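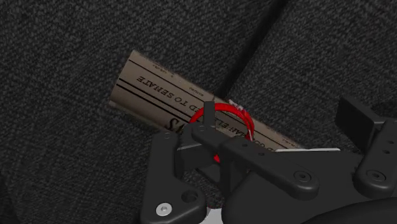
Vsevolod Nechyporuk
Contributing writer, fiction
23 November 2018

So I'd been at Movura since September and I still couldn't pick up a newspaper.

A pretend newspaper, I should say. The whole living room lived inside a program called Stositz, and I sat in an office in Basport with a controller in my lap, steering an arm that weighed nothing over a sofa you couldn't sit on. I did the job, the machine watched, and after 300 good tries it was supposed to know how to tidy up after people. I had 71.

"You're rushing the wrist," Kravchuk said from behind me. She used to teach piano, and I think she saw no difference (I half expected a ruler across the knuckles).

"It's rolled up," I said. "It's going to roll."

"Then come in across it. It's lying on a slant, so you go on a slant too."

I turned the gripper. The paper was upside down from where I sat and I kept wanting to read it, something about the Senate, I could get that much. My grandfather used to roll his paper just like that and swat the table with it when he was losing at cards. I was thinking about him when I squeezed, and I squeezed way too early, and the fingers closed on air.

"Keep it?" I asked.

"Would you want your kid to learn it?"

I threw it out. Next try, the same. The one after that I actually got, and I yelped so loud that a guy from billing came in to see if I was okay!

Then Kravchuk loaded the plank.

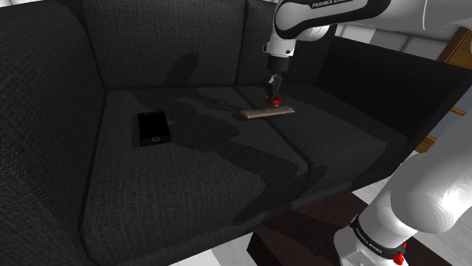
The plank job: wood across the two seat cushions, arm pointing straight down.

"Who leaves a plank on a sofa?" I said.

"My brother," she said, and pulled up a chair, which she never did. "Move it without touching the screen thing next to it."

The screen thing was flat and black and could have been a big phone or a small tablet, and I'd been told to treat it like it cost 437 dollars and belonged to my mother. I brought the fingers down over the back edge of the wood and stopped. My thumb was shaking a little. On the sofa nothing shook, Stositz smoothed all that out before it got to the arm, and I remember being kind of sore about it, like I'd been edited.

"You always wait there," Kravchuk said.

"Is that bad?"

"The trained one does it too. I ran it last night on your 71. It gets right over the thing and it waits, same as you."

I asked if she was going to fix it. She said she hadn't decided, and did I want coffee, and I said yes, and kept the gripper where it was until she got back.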